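2019-11-09
2 min read

Saturday, bench day. Kamarul Hutapea wants the small-items table sorted before the Lata shelf units go in, so I worked on what stays out on top and what goes in the drawers.

Wiped the white top down first. The old cleaner left streaks along the tan edge strip, so I switched to plain water and a cotton rag. Do the same next time. The bottle of Zollow is back under the sink and can stay there.

The pink vent brush goes with the hair things from the Baltgate box. I had been keeping it bristles down and that is a mistake, the ball tips come off the pins if it gets pushed around. Bristles up from now on, handle toward the window side.
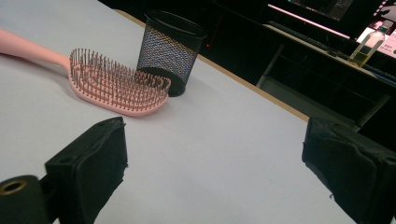
Pens are to be kept in the black mesh cup and nowhere else. I threw out 4 dried-up markers this morning and put the good ones in the top drawer until Trilok Solanki has gone through them. He thinks two of the fine ones are his. The cup stays near the far side of the table so there is room to write up front.

Still to do:
- label the drawers (tape is in the Yusof tin)
- find a tray for combs and clips, the shallow one is too narrow for the brush
- ask Trilok whether the second mesh cup went home with him in March

Stock sheet says 98 hair clips. I have not checked it. Kamarul has the key to the tall cabinet until Monday, so the rest of the Baltgate box waits.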